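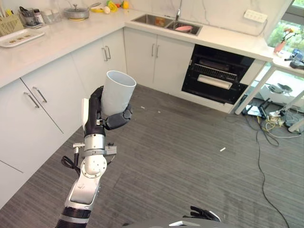 *White cup, white cabinets, white countertops.*

# Is there a right order to read a gag webcomic with 2,477 strips?

**Asked by Yae Hirose** in Webcomics & Newspaper Strips

My brother-in-law has been telling me to read *Flanovdale* for most of my adult life. I finally gave in, opened the archive, and found 2,477 strips, sorted by date, with no "start here" button and a search box that only searches the author's blog posts.

I started at number one like a responsible person. I'm now at strip 19 and I have smiled once, possibly at a typo. The goat's face changes shape from panel to panel. There is a talking mailbox who gets introduced twice. My brother-in-law says it "gets good," and when I asked him when, he said "oh, a while in."

So:

1. Do I need to read the early stuff to understand the later stuff?
2. If not, where do I jump in?
3. Is the print collection any better organized? I've seen the one from Ferkonora at my local shop, but it was shrink-wrapped and the clerk was watching me.

I like dry animal humor, I don't like long storylines about weddings, and I read mostly on my phone on the bus.

---

## Answer by Wiebke Pfeiffer (accepted)

Skip the first 500. I say this as someone who read all of them, in order, during a February when I had the flu and low standards.

The early strips are one joke per animal. The goat eats things, the owl is tired, the mailbox complains about mail. None of it is required. Lamptey the owl is the only one who really changes, and when he turns up later you'll understand him in two panels: he has opinions about soup and he's been divorced.

Where to start depends on what you want:

- **Dry one-offs:** the run where the goat gets a job at the bank. Each strip stands alone and the drawing has settled down by then. This is where I'd put you.
- **A bit of story:** the summer camp strips, right after the bank. They go on a little long, but the canoe ones are worth it.
- **Avoid:** anything with "Luketti" in the title. Luketti is the goat's fiancé. There is a wedding. There is a rehearsal dinner for the wedding, and it gets more strips than the wedding does.

On your third question, the Ferkonora book is a "best of," arranged by season of the year for some reason, so the goat is employed, unemployed, and employed again over the course of one spring. It's a nice object. Paper is good. The commentary under the strips is mostly the artist apologizing for the hands. I'd borrow it before buying it.

For the bus: turn your phone sideways. The strips are four panels wide and the mobile site shrinks them until the owl is a comma.

**Comments**

> **Yae Hirose:** Thank you, starting with the bank. The soup opinions sound promising.

> **Kwadwo Atinga:** The rehearsal dinner is the best thing in the entire comic and I will not be discussing it further.

> **Wiebke Pfeiffer:** You discussed it for over an hour last Thursday.

---

## Answer by Fiifi Atinga

Read it in order. The mailbox being introduced twice IS the joke, it pays off way later and if you skip you'll just see a mailbox. People want everything to be good immediately. It took me two years and I'd do it again

Also the typo in the early one is on purpose, I think. I emailed to ask and haven't heard back

---

## Answer by Nana Bonsu

Never read this one but I had the same problem with a different comic and I just hit the random button for a week. If I laughed I read the next few after it. If your site doesn't have a random button you can change the number at the end of the address and see what you get. I got a guest strip by somebody's nephew, so results vary.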